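Netura 2 Portable Traffic Signal Set

Order code 3979. Hire or buy from Costeck, highway works supplies.

Two signal heads, a pair of trolleys and a radio link, for single-lane working on roads where drivers think "road closed" is a suggestion. Set the timings at the keypad, or leave it on vehicle detection and let the queue sort itself out.

Price: £1,297 per set, ex VAT
Spare battery: Flolla, £547, also ex VAT
Delivery: sets ordered by 4th March go out before the resurfacing season. Later orders wait until May, like most resurfacing.

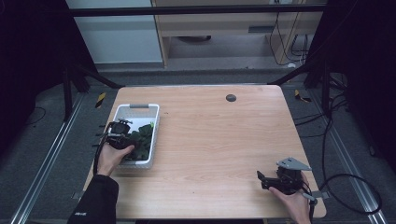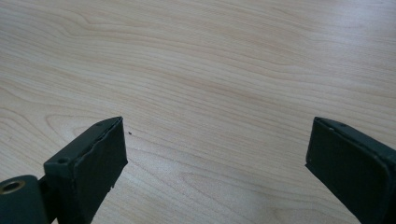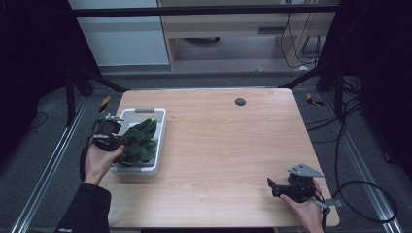 Customer comments

Eder Surfacing: Had ours on a B road all winter and the radio link never dropped. The trolley wheels hate gravel – bring a second pair of hands.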